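2 Planning and budget before you order

Please read this section before you send the order form to Skosbridge. Most delays we see at customers come from things which were not in the budget, and only seldom from the arm.

2.1 What the base price includes

The base price of the Makirmont bench cell covers the arm mounting, the parallel gripper, one set of fingers and the Cenell control box with its power supply. It does not cover the table, the work mats, spare fingers, the computer or the transport. These are separate lines on the order form and you must fill in each of them, also when the number is zero.

2.2 Steps for making the plan

1. Write a list of the objects you want to handle. Give the width of each object at the place where the gripper will hold it. If an object is held at a collar or a rim, measure there and not at the widest point.

2. Mark every object that is transparent or shiny. Such objects need more time for teaching, and you should plan 2 extra working days for the group.

3. Choose the table. The top must be flat, rigid and of one colour. White is our usual choice. Measure the free area after the arm base is in its place. Many customers measure the empty table and later find it too small.

4. Choose the work mats. One mat marks one placing position. Take a colour that is strong against the table and also against the object.

5. Plan the way of the cables. Leave a free loop at each joint which bends. A cable that is tight in the lowest position will be pulled out at the connector sooner or later.

6. Add the sums of steps 3 to 5 to the base price, then add 5 per cent for small parts (screws, clamps, cable ties).

Note: The arm can be bought from us or you can use one you already have. In the second case write the model name on the order form exactly as it is printed on the arm. The mounting plate is different from one model to another.

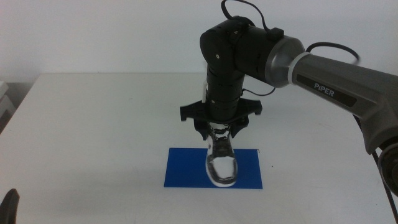

Fig. 2. Transparent shoe held in the gripper over a blue placing mat. Arm: PiPER.

2.3 Costs that come later

Fingers are wearing parts. For a cell in daily use we advise to keep one spare set on the shelf and to budget for a second set in the same year. Mats get scratched and should be changed when the edge is no longer straight, for the edge is used to check the position.

The service contract is optional. In the price list of May it costs 1,664 euros per year and covers one visit and the parts for the control box. Fingers and cables are not covered. A contract signed after delivery begins with a paid inspection.

2.4 Space and room

Keep 50 cm free on each side of the table which a person must reach. Behind the table a plain wall is good, and it may stand close, if the arm does not touch it in any position. Check this with the arm at its full reach before you drill any holes.

CAUTION: Do not place the order for the table before the mounting drawing is confirmed. Holes drilled to an old drawing cannot be corrected by us, and the table will not be taken back.

CAUTION: The emergency stop is not part of the arm. It is on line 9 of the order form. A cell without it will not be put in service by our technicians.

2.5 Sending the order form

Send the filled form together with the object list from step 1. Customers who buy through Tóth send both papers there, and the delivery time is counted from the day when they arrive at Skosbridge.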